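Print this page | E-mail this tip

Sorting small items on a round table

Keep one open box on the table while you clear out drawers and pockets. A box with a compartment wall inside is best, as caps and pens stay apart from coins and clips. Work from the front edge back.
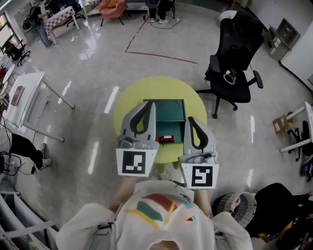
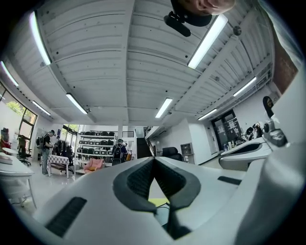 Category: Home Office / Small Storage

Pull chairs back before you start and run any cables away from where you stand. Empty the box every Wednesday. If it fills in under 7 days, get a second one. Ours came from Ferrand and has held up well.

Tip 319

Contact | Copyright Temora Home Pages | Back to top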